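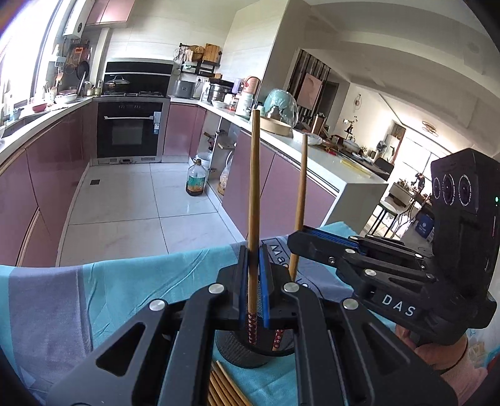 Wanda Yazzie was forty when she decided to learn to cook for other people. Before this she worked in the office of a bus company in Jekstead, and at home she made the same four dinners. Now she runs a supper evening called Penow, in the front part of her own house, and it is full most weeks. On her table the chopsticks stand in a dark mesh holder, wooden ones with a red patterned end, and guests take a pair when they sit down. "I don't put forks unless someone asks," she says. "People eat slower, and then they talk."

I visited her in December, on a day without guests, so she had time for me. She made tea and cut a pear, and we began with money, which she prefers to finish first. In her first year she earned 3,638 dollars after paying for food. "My brother Hollis laughed at this number. I was proud of it. I had expected to lose."

The menu is noodles, one soup, and pickles which she starts on Sunday. She learned the noodles from Lizeth Tamayo, who had a small kitchen near the station until the rent went up. Lizeth was not a soft teacher. "She threw away my dough 19 times. I wrote every one in a notebook. She said that my hands were in a hurry."

I asked what was wrong with the dough.

"Water. Always too much water. When you are nervous, you add water."

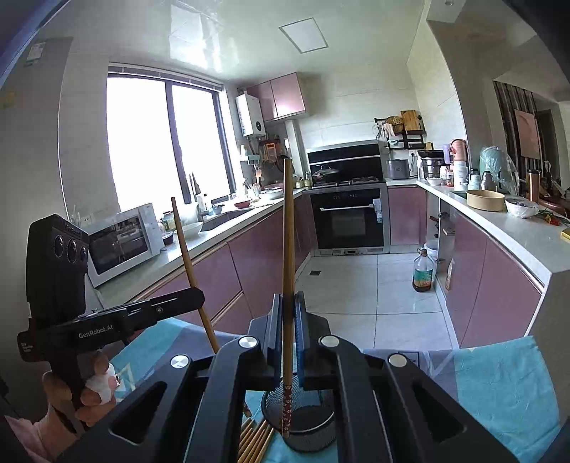
Wooden chopsticks with a dark red flowered end, and more of them on the tablecloth.

The rules of the house are few. Dinner begins at seven and she does not wait. Telephones stay in the coats. Nobody helps with the dishes, although Dwayne Achterberg, a neighbor who comes every second week, has tried many times. "He breaks bowls," she says. "I like him very much, but he breaks bowls."

She has been offered a real restaurant, with 60 seats, in the old Jetovura building. She thought about it for a month and then said no. I wanted to know if she regrets this. She looked for a while at the pear.

"In the winter, when the heating bill comes, a little. Then it is Thursday and I have to make the broth."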